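3 min read

Packaging notebook – drawer boxes, February

Continuing with the teal-green drawer box for the Enimell order. Open question from the last entry: does the drawer take a passport-size booklet lying flat, and does the lining hold it in place. Supplier spec (Siriwardena) gives board weight as 400 gsm for the sleeve. No figure for the drawer.

Setup. White table in the brick-wall room, with the box and one red booklet on it as the reference item. Box set at an angle with the drawer out, lining checked before anything goes in. Overhead lights on, blinds not touched.

14:10 – Drawer run 1. Slides out without catching. Some drag over the last part of travel.
14:25 – Lining. Dark and speckled, hides scuffs well, but lint will be hard to spot at inspection. Ask Jussara Barbosa whether the plain version is still available. 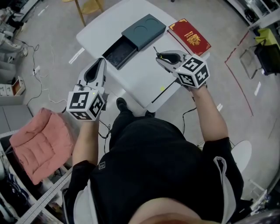
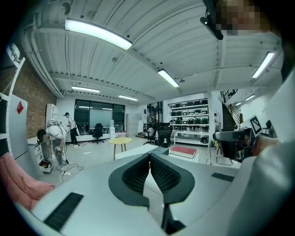
First: box with the drawer out and empty, red booklet at right. Second: same room, brick wall side.

14:50 – Booklet fit. Goes in flat with clearance on the long side. Short side is tighter than I would like. A booklet in a cover would not go. Note for the Podstead quote – state "without cover" explicitly.
15:05 – Two recesses in the lid. Circular, molded in. Drawing 718 calls them decorative, the Ploler sheet calls them locating features for stacking. These need to agree before we order 80 units. I lean toward stacking.
15:20 – Paper scraps on the floor left of the table. Sweep before the next run, they get into the drawer.

To do
– measure drawer drag with the spring scale, 2 runs per box
– second box from the same batch, same checks
– send recess question to Siriwardena with drawing number
– Jussara to confirm lining stock

Booklet is back in the sample envelope, top shelf.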